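# Small things on the marble counter

Petari is a narrow shop with one long counter, and most of what gets sold or mended passes over it. The gallery covers the counter, the wall behind it and a few of the small goods that were out in February. Notes are by Siiri Kettunen, who works the morning shift. 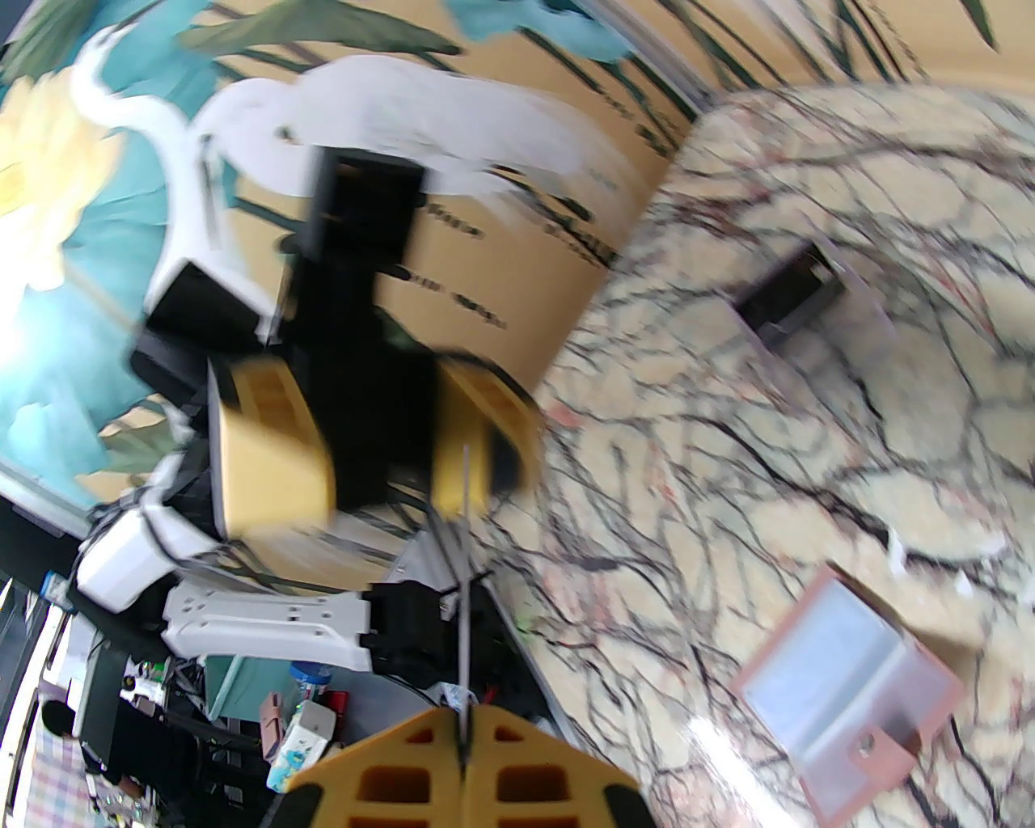

*Pink-edged card holder on the marble, with the egret mural behind.*

## The card holder

Clear plastic with a pink edge and a translucent sleeve. The flap is pink too and has a silver snap button. We started stocking these last year from Skinside, and the pink sells faster than the other colors. They wipe clean with a damp cloth. Please don't use alcohol on the clear part, it goes cloudy.

## The counter top

Cream, with black veins that branch all over and faint reddish specks. Kauko Partanen picked it out when the old top was replaced. Dropped pins and screws are hard to find among the veins, so small parts normally go in a dish.

## The mural

A large white egret with a curved neck, broad teal lotus leaves and a pale yellow lotus blossom on a beige ground. The thin dark strokes are grass. Nipon Suwannarat painted it over 2 weeks, mostly after closing. The leaves came first and the bird last. Customers ask whether prints are for sale. There are none yet.

## The edge strip

A narrow silver strip runs along the mural where the wall meets the marble. Kalevi Leinonen fitted it after the paint had dried. It took 3 tries to get the angle right.

## The small black holder

It stands propped at an angle on the marble, farther up from the card holder. We have two sizes in stock and reorder when we get down to the last box.

## Thin metal rod

Silver colored and straight. Rods like it are kept in the second drawer, sorted by length. Kaisu Kinnunen cuts them to order if you bring a measurement in millimeters.

## Visiting

The shop opens at 10 in the morning. Ring the bell if the front is dark, as we may be in the back room. Card holders can be set aside for a week if you leave a name at the counter.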